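Ticket: right arm stops short on pick, yellow tray
Opened by: Raili Kallio
Assigned: Eusebio Cordero
Bench: Vutik shared shop, two-arm build
Status: open

Raili, 9:40 am
Right arm goes to the tray, stops left of the target, closes on nothing. No fault code. Status lights stay green. Left arm parked out on its side, not part of this script. Happens on the Prerkska pick routine only, jog by hand is fine. Restarted controller twice, same thing.
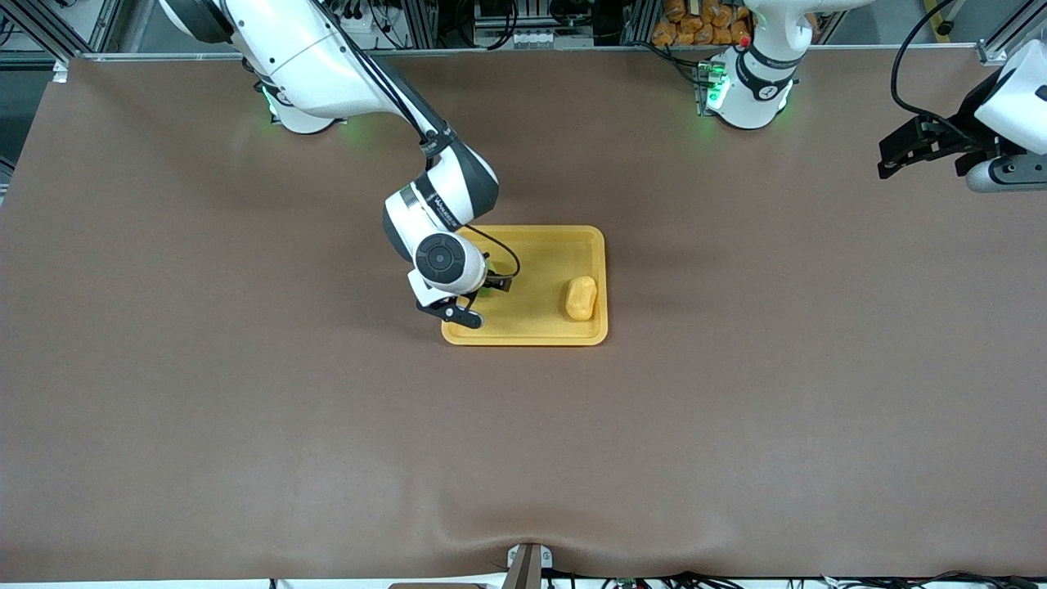

Offset is always the same direction, toward the arm's own base. So probably not random slip. I didnt touch the calibration file. Someone may have moved the tray fixture on Friday, no note in the book.

Eusebio, 10:15 am
Check the wrist cable first. If the loop is too short it pulls when the wrist rolls and you get exactly this. Also which tool length is loaded? Nayara swapped fingers in July and there are two profiles now, Comuvetti-short and Comuvetti-long.

Raili, 10:50 am
Cable has slack through the whole roll. Tool profile was SHORT. Fingers on it are the long ones. Changed to long, height is right now, still off sideways.

Eusebio, 11:05 am
OK so that was one bug of two. Sideways is camera to tool then. Redo hand-eye with the board, 7 poses minimum, dont skip the tilted ones. Then put the tray down at an angle and grab a wrist view before you run anything - want to see if the box lands on the fruit or next to it.

Raili, 1:30 pm
Redone. First try threw an error at pose 5, glare on the board, turned off the bench lamp and it went thru. New residual looks sane. Wrist view attached, tray rotated.

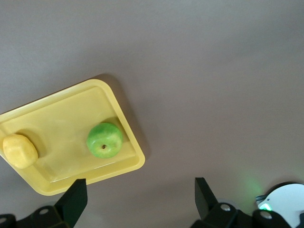 Wrist cam, right of center: green apple in tray. Potato at left edge.

Detector gets the apple fine. Potato comes up low confidence, I think from being partly out of view. Should I back the view pose off a bit?

Eusebio, 1:45 pm
Yes, raise it and retry potato. Keep speed at the slow setting. Don't overwrite the old calibration, save as new, Lindalva still needs the old one for the Dantas job.

Raili, 2:10 pm
Saved as new. Raising view pose now. Leaving ticket open til potato has run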